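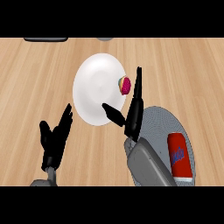

PROSTERBRIDGE – Prosterbridge Speedway has released its rules package for the coming Late Model season, with changes to tires, qualifying and the payment of tow money. The package was approved in January and applies to all weekly and special events at the track.

Under the new tire rule, each team may purchase no more than 2 new tires per race night after the opening event. All tires must be bought at the track and recorded by serial number before hot laps. A car found on unrecorded tires will start at the rear of its feature, and a second offense will result in loss of points for the night.

Qualifying will return to single-car time trials. Group qualifying, used last season, will be kept only for nights when rain delays the start of the program. Drivers will draw for their place in line at the pit gate, and any driver who misses the call will start last in a heat race.

The speedway will also pay $200 in tow money to any Late Model team that takes a green flag in a heat race but does not qualify for the feature. Payment will be made at the pit office after the final event of the night. Teams must present a valid pit pass and a signed entry form.

The Wieczorek Memorial remains the track's highest-paying race for the division, with $4,000 going to the winner. Entries for the Memorial will be accepted by mail or at the pit office. The regular tire limit will not apply to that event, and separate tire rules will be sent to entered teams.

Scoring and technical inspection procedures will be shared with Vinham Raceway, allowing teams to compete at both tracks without changing engine or body specifications. Weight rules at the two tracks are now the same. Cars from Vaditz Motor Park may enter under their home rules for the first 2 events of the season, after which they must meet the Prosterbridge specifications in full.

Printed copies of the rules are available at the speedway office. License applications must be received before a car may be presented for inspection.

Posted February 6, 2019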